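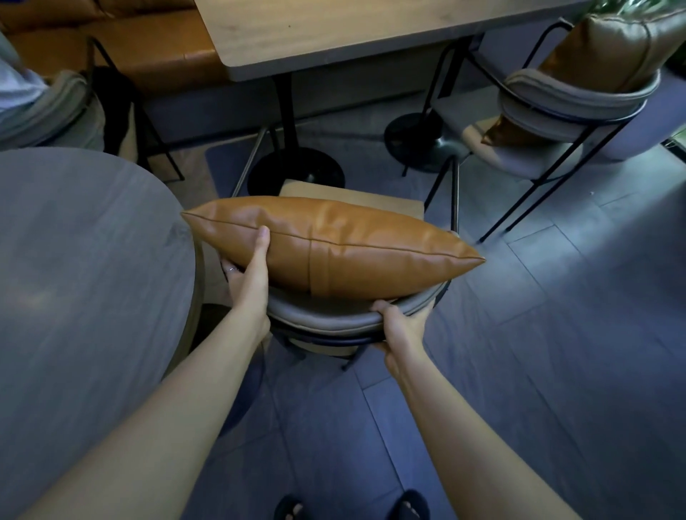 A tan cushion and a gray upholstered dining chair. Movable furniture used in a business is taxable personal property.

Furnishings levy (Brillbridge)

The furnishings levy is a yearly tax on movable property used in a trade or business within the city of Brillbridge. It is charged on furniture, fixtures, tools and office equipment. Land, buildings, licensed vehicles and goods held for sale are outside the levy. The tax is assessed separately from the real property tax and appears on a separate bill.

Taxable property

Property is taxable if it is located in the city on the assessment day and is used, or held ready for use, to produce income. Ownership is not required. Leased items are listed by the lessor unless the lease places the duty on the lessee in writing. Household goods are exempt while they serve only the owner's home. The exemption ends when the same goods are placed in a dwelling that is let furnished, including a dwelling let for part of the year.

Items attached to a building are treated as real property if removal would damage the structure. Built-in shelving is normally excluded under this test, and freestanding shelving is normally included. In Tennant v. City Assessor, the hearing board held that bench seating bolted to a floor remained personal property, as the bolts could be withdrawn without harm to the slab.

Valuation

The assessor starts from original cost, including freight and installation, and reduces it each year by a fixed schedule. Furniture is placed in Class 2. The value of a Class 2 item does not fall below 30 percent of original cost while the item remains in use. Fully depreciated items must still be listed, even where their value for federal income tax purposes is zero.

Soft goods such as cushions, curtains and table linens may be grouped on a single line by year of purchase. Items bought as a set are valued as a set.
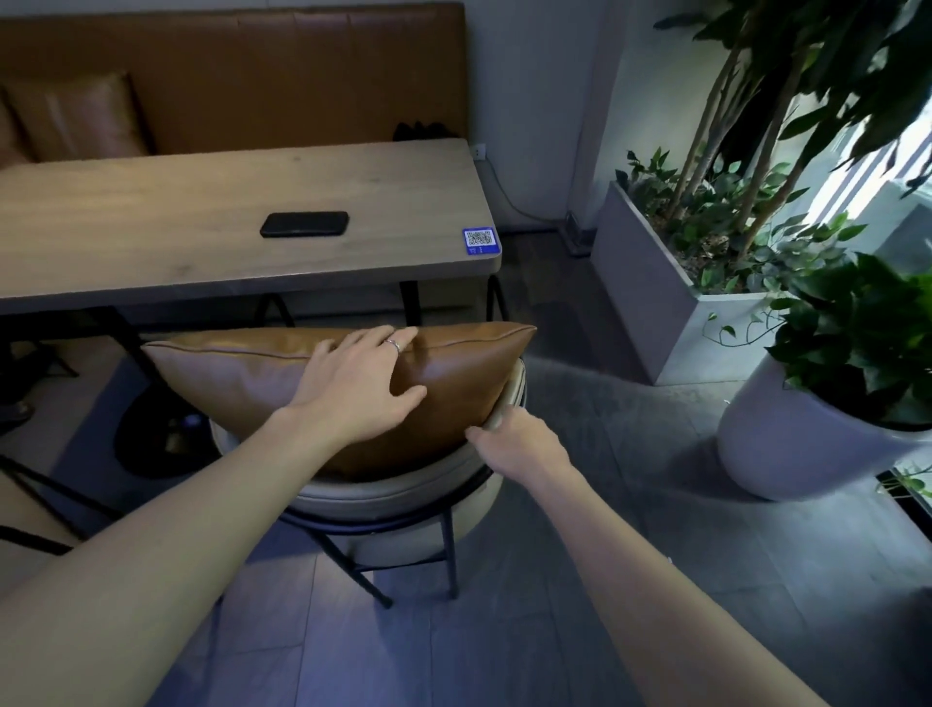

Brown cushion, upholstered chair and wooden table. Loose cushions may be listed as soft goods.

Returns and payment

A return is due each July on Form 41. It lists property by class, year of purchase and cost. An owner who files no return is assessed on an estimate, which may be based on floor area or on the returns of similar businesses. A late return replaces the estimate only if it is filed before the roll is closed.

Owners whose total assessed value is under $147 owe no tax but must file a first return. Later returns are required only if property is added.

Appeals

An appeal must be filed within 30 days of the notice of value. The owner bears the burden of proof and may submit invoices, sale records or an independent appraisal. A claim that an item was sold or scrapped before the assessment day requires a dated record of disposal. Payment of the undisputed part of the bill is a condition of the hearing.

History

The levy was proposed by council member Glenys Lewis to replace a flat license fee. The present cost schedule was prepared by assessor Wilfredo Soriano. Grouped listing of soft goods was added by an amendment effective 12/26/24.

See also

Drernineo equipment tax
Kestov inventory tax
Depreciation
Tangible property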